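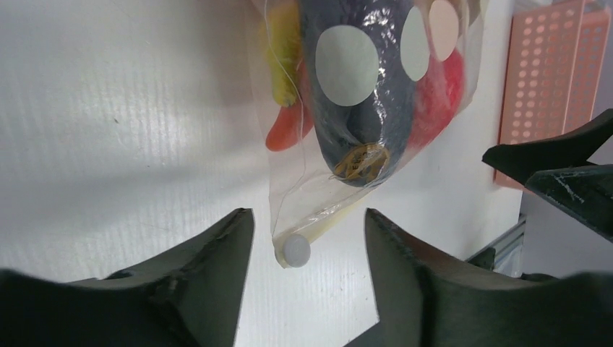 bag of plushies, green fingers, pink rack behind. monday's budget call in one picture

ok thread on what we're asking money for this year, because I keep answering the same questions in DMs. typing fast, sorry

1/ what's on the list: second pair of arms, spare fingers, a better table, and a boring pile of consumables. that's it. no new cameras, no mobile base, stop asking lol

2/ soft stuff in clear zip bags is the job now. Talcombe packs toys and small gifts and wants bags picked up, handed arm to arm, put down facing the right way. shiny film, creases, squishy contents. rigid boxes were so much easier to quote

3/ fingers first, cheapest line and the one everybody forgets. we pay 92 dollars a pair from Gisler. look at the scuffs on the ones up top. I've put in for six pairs. last year I put in for one and spent most of March waiting on shipping

4/ arms. two quotes in. Clulport is cheaper up front but you pay 3,000 a year for support and they wont quote it monthly. Gisler is more on day one, support included for the first two years. over three years Gisler wins by a little. over one year Clulport wins by a lot. finance likes one year. I do not

5/ lead times!! Gisler says nine weeks, Clulport says five and then the rep said "usually" so I wrote down eight. if the PO isnt signed by mid may we miss the summer window at Talcombe and the whole plan slides to fall

6/ table and framing: more aluminum extrusion, brackets, white corrugated board for backdrops. 232 dollars for the lot. I refuse to have a meeting about this one. just buy it

7/ test items. everyone laughs at this line. I want 1,000 dollars for toys and bags. real ones, the client's sizes, different colors, the ones with a little thread or a tab hanging off. you can't plan for soft goods with the same three samples all year

8/ someone asked why not suction. we priced it. cups, pump, hoses, plus somebody's time to mount it. maybe next year. creased film makes me nervous and I dont have a loaner to try, so I'm not putting a number on it yet

9/ things I left out last time and regreted: freight, the extra e-stop, cable chain, the electrician. put the electrician in. PUT THE ELECTRICIAN IN

10/ also a spare controller. Rollness is the line we borrow from when ours dies and they are getting tired of us. fair enough

11/ if you have bought from either vendor and have real delivery dates (order to dock, not the date on the quote) please reply or DM. I'll swap you my spreadsheet, its ugly but the formulas work

12/ edit to 4, support on the Clulport quote is per arm, not per pair. just reread it. so double it. ugh. redoing the three year number tonite, will post it under this one

posted April 21, 2024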